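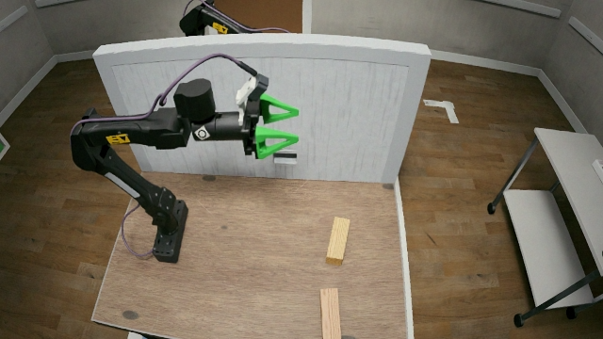 Soudabeh Naseri asked whether the dictionary gives the Greek form of a god's name as well as the Latin one. It does, on the headword line, with the accent marked.

Stitora Dictionary of Myth and Allusion
Second edition, hardback, Narard
Compiled by Yichen Yuan

Entries: 1,381
Pages: 600
Line drawings: 80
Appendices: 5
Published: 18/03/2022

Each entry gives the headword, part of speech, derived adjective where one is in use, pronunciation and origin. Numbered senses follow in order of first recorded use in English. Where accounts of a figure differ, the versions are set out separately and the ancient source is cited for each. Literary references are to act, scene and line, or to book and line for verse.

Cross-references are in small capitals. Variant spellings have their own short entries pointing to the main one.

Changes from the first edition: river gods moved from Appendix 2 to the main sequence; family tables redrawn; entry for Hesperus rewritten.

Binding: sewn, cloth over boards, one ribbon
Paperback: due December
Trade orders: Ragab, Stundton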